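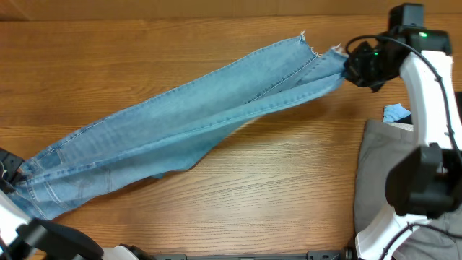 Faded jeans with frayed leg ends.

August
By the Lavelero Guide Desk

Section 5: Fitting the Claltine filter and running your first wash

Your Lavelero washer is in place and level, so now comes the good part! The Claltine filter takes grit and rust out of the supply before it reaches the drum. You'll need the filter, the short hose from the Aron fitting kit, a towel and a bucket. Set aside 20 minutes, most of it spent watching the first rinse go by.

Fitting the filter

1. Close the cold water tap and unplug the washer.

2. Put the bucket under the tap and unscrew the inlet hose. A cupful of water may run out.

3. Check that a rubber washer is seated inside each end of the short hose. Spares are in the small bag taped under the kit lid (easy to miss, and we've all thrown one out).

4. Screw the filter onto the tap with the arrow on its body pointing toward the machine. Hand tight is plenty.

5. Join the filter to the washer with the short hose, and keep the hose clear of the wall.

Caution: Don't use a wrench on the filter collar. The threads are plastic, and a cracked collar can leak long after you've left the room.

6. Open the tap slowly and run a dry fingertip around both joints. If you feel water, close the tap, reseat the rubber washer and try again.

7. Plug the washer in and run Rinse with the drum empty. The first water may look cloudy.

Choosing a first load

Pick something sturdy that you know well. Old jeans are great for this, and so are work shirts and everyday towels. Empty the pockets, close the zippers and turn dark items inside out. Leave room at the top of the drum for your hand to move freely.

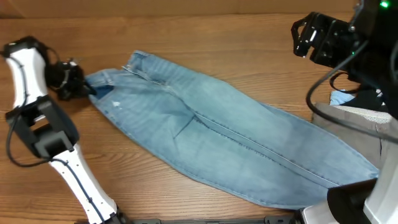 Setting the program

8. Turn the dial to Daily and press Temp until the cold light comes on.

9. Add half your usual detergent. You may love how little you need! If the door glass is still sudsy at the final rinse, use even less next time.

10. Press Start. The door locks with a click and the drum makes a few slow turns to weigh the load. A pause follows, then the water comes in.

Note: The Joo display counts down in minutes. It may jump forward or back by up to 8 minutes as the washer adjusts to the load. Nothing needs resetting.

Looking after the filter

The cartridge is good for 3000 gallons. The Claltine light turns amber when it's time to order another, and red when the old one has to come out. Close the tap before opening the housing, and wipe the rim clean before the new cartridge goes in.

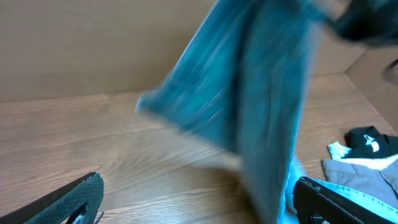
One owner wrote to us that her amber light stayed on after a cartridge change, and that holding down Rinse and Start together finally cleared it. She had been pressing them one after the other. Hold both until you hear two beeps, then let go.

Caution: Never run the washer with the housing empty. Water will bypass the seal and drip onto the floor.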